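Washing a red cotton cloth for the first time
Posted in Laundry and Linens, 3,149 views

Our office has purchased red cotton cloths for the Makris dining room. May they be washed with the white napkins?
Jurnska

Shadi Qudah
They should be washed separately for the first 4 cycles. Use cold water and a mild detergent, and remove the cloths promptly when the cycle ends. Before combining loads, press a damp white rag against a hem for one minute. If color transfers, continue washing the cloths alone.

Spread each cloth on a pale, flat surface and check both sides for uneven color before storing.

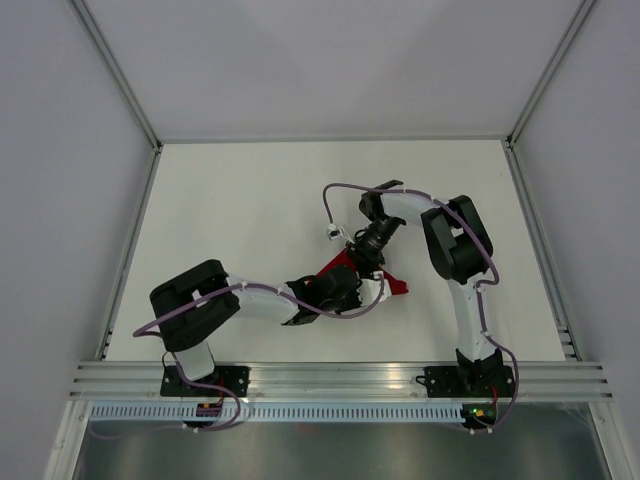 Mumum
Vinegar is often suggested for setting dye. It does not set the dyes commonly used on cotton. Please also consult the care label.

Kalato
We wash ours with everything. No complaints to date.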